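February 12, 2021

I am now 19 lessons into my Praseck course and this morning I dreamed one sentence in the language. It was not a beautiful sentence. I asked somebody where is the post office, and then I woke up before the answer. Still, I was pleased for the whole breakfast.

I want to write down how the learning goes, because in October, when I began, I promised myself to keep this diary every week and I have kept it perhaps every third week. The verbs are better. The numbers are still terrible. When the woman on the recording says a price, I hear the first half and then I must guess. Yesterday I understood 70 when she said 80, and in the exercise I would have paid too little for a pair of boots. I repeated the recording until the kettle was boiled dry, so I have also a spoiled kettle now.

Snow again since the night. I walked to Skundton by the lower road and back, and I spoke my words aloud, as there was nobody to hear except some crows. Bread, bridge, neighbour, to borrow, to give back. The word for "to borrow" and the word for "to lend" are almost the same and I mix them each time. In my own language it is one word for both, and we never had a problem with it. I think we simply look at who is holding the thing.

In the afternoon I went on with my word cards. I have made 100 of them, on thick paper, green ink for nouns and black for everything else. The idea comes from the Flaro forum, where I read much more than I write. You put the new cards in the first row, and when you know a card well it may move to the next row. A card you forget must go back to the beginning, even if it was nearly at the end. It is a strict system and I cheat a little with the card for "cupboard", which I believe I know on most days.
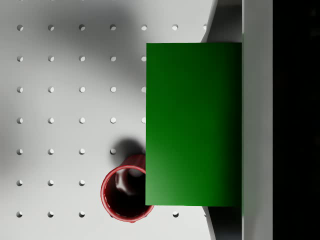
Taipe answered under my question on the forum that the cards are fine but I should stop writing single words on them. A word alone is like one shoe, Taipe wrote, and I should write a small sentence, something I would really say to someone in the kitchen. Also I should throw away the cards I have hated for more than a month, and the word will come back by itself if it is needed.

I was a bit offended for an hour. I had spent three evenings with the green ink. But then I tried it with ten cards, and it is true that "Can you lend me your ladder?" stays in my head better than "to lend". I do not need a ladder. I said it to the wall, with the correct ending, and then once more with the polite form.

So tomorrow I will begin the second set. The old cards I keep in the biscuit tin, I am not ready to throw them away. I must buy paper, and a kettle. For the shop I prepare two sentences, in case I dare to go to the one by the station where they speak it – last time I only pointed at the cheese and said thank you in the wrong language.

Supper was potatoes with dill. I knew the word for potatoes. For dill I had to look.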